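Call for Participants: Amateur Team Program, Spring Season
Skarstead Esports Center
October 2026

The Skarstead Esports Center invites applications from amateur players for its Spring Season team program. Selected players will be placed on one of 3 rosters and will compete in the Rulano Open League, which begins in February. The program is intended for players who have ranked experience but have not held a contract with a professional organization.

Each roster consists of 5 starting players and may carry substitutes at the discretion of the head coach, Manolis Theodorakopoulos. Applicants may apply for any position and should list a second choice. The Center particularly welcomes applications from support and jungle players — these positions drew the fewest entries last season.

Participants are expected to attend evening practice on site, review recorded matches with the coaching staff, and be available for all league dates. Travel to away matches is arranged by the Center. Players receive no salary, but entry fees, team jerseys, and meals on match days are covered.
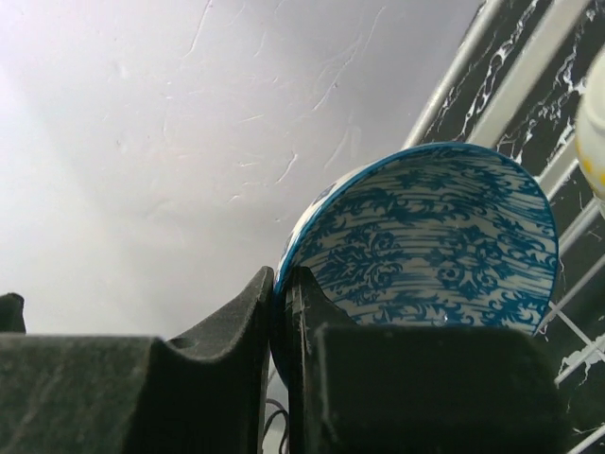
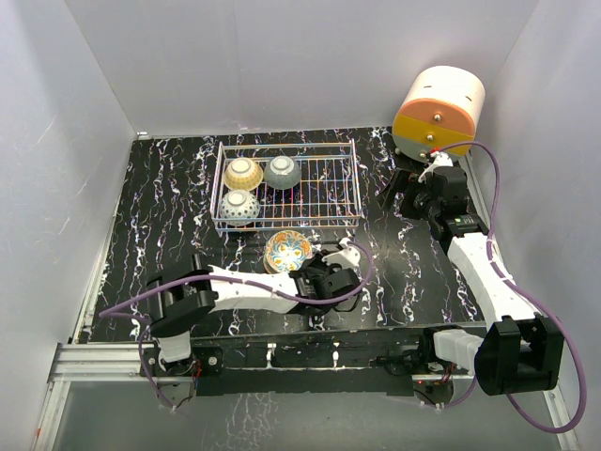
May a complete team apply together?
A complete team may apply under one team name, but every member must submit a separate form and will be assessed individually.

Applicants must be at least 18 years of age on the first day of the season and must hold an account in good standing. A record of suspension for cheating or match manipulation will result in rejection. Prior tournament play is useful but is not required.

Applications should include a short statement of interest, a link to the player's match history, and the name of one reference. Forms are available at the front desk and on the Center's website under program code 354. Tryouts will be held in person. Applicants who need an accommodation at the tryouts should say so on the form.

Questions about eligibility should be directed to Tassanee Prasertsri, Program Coordinator. Questions about the league schedule should be directed to Yaowalak Boonchu, League Liaison.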